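Backing cards for enamel pins, what thickness?

Jesent
4 Sep 2020

Hi all, first time ordering backing cards for my pins and totally stuck on paper weight. Pins are 2 inch hard enamel, kinda heavy, two posts each. Did a run of 200 cards in July on whatever the copy shop had and they flop over as soon as you hang them. Also the holes tore on a bunch. Need something that holds up on a pegboard at a market and doesnt cost more than the pin. Printer is quoting me for 765 cards, weird number I know, it's how many fit on their sheets. Matte or gloss? And do you punch the holes yourself or have them do it?

Bevan

Go thicker than you think. Mine are on the heaviest uncoated stock my printer carries, pin that size needs it. Matte for sure, gloss shows every fingerprint and the backs of the posts scratch it.

Holes, do it yourself. Thumbtack and a scrap of foam underneath. Make a template out of an old card so the spacing matches your posts, then do three or four cards at a time. More than that and the bottom ones come out crooked. Dont use a regular hole punch, way too big, pin will wobble and thats prob what tore yours.

For the hang hole at the top get it done by the printer if they offer it. Leave a good gap between the hole and the edge. Mine were too close the first time and ripped right through, had to toss most of the box.

Ask for a sample before you pay!! Any decent shop will mail you a couple.

Skirnham

matte. gloss looks cheap imo

Arel

Agree w/ Bevan on the template. One more thing, price out a bigger run. I went up to 2,000 and the cost per card dropped a lot, but only do that if your logo and shop name arent changing. Leave the pin name off the front and put a small sticker on the back, then one card works for teh whole line.

If you ship them, locking backs are nice but bulky, card wont sit flat in a mailer. Rubber ones are fine for shipping.

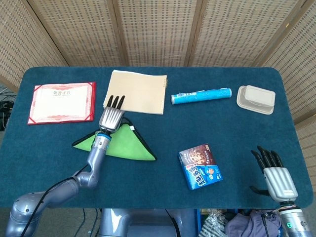

2 min read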